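Guides > Larnance Countertop Carbonator > Section 4: First Fill and Carbonation

Print this page | E-mail this page

4. FIRST FILL AND CARBONATION

By now the Larnance is level, plugged in and no longer wearing its shipping tape. Check the back. There is always one more piece of tape.

1. Rinse the Fendix carafe with cold water. Skip the dishwasher, which will shrink it into an interesting sculpture.

2. Fill the carafe to the line. The line is not a suggestion, as Henok Mamo in our test kitchen can tell you, along with his ceiling.

3. Chill the water in the fridge for 2 hours. Warm water holds very little gas and will give you something like a flat soda's older brother.

4. Screw the carafe in until it stops, then leave it alone. Extra muscle only wears out the seal.

CAUTION: Use the supplied carafe only. Empty store-bought soda bottles may look close enough, but the thread is different and they will leave the machine faster than you put them in.

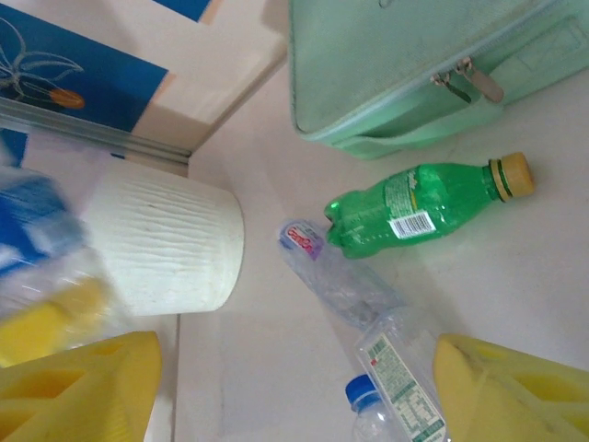
5. Press the lever for four seconds and let go. Wait for the hiss to die down before you press again. Two presses make a polite fizz, and four will clear your sinuses.

6. Release the pressure with the side tab, then unscrew the carafe — slowly, and facing away from anyone you like.

NOTE: Add syrup after carbonating, never before. The Flulex warranty does not cover cabinets, wallpaper or pets.

NOTE: One gas cylinder makes up to 41 carafes. If yours quits well short of that, see Section 7, "Leaks and Other Disappointments."

Filed under: Kitchen & Drinks, Setup Help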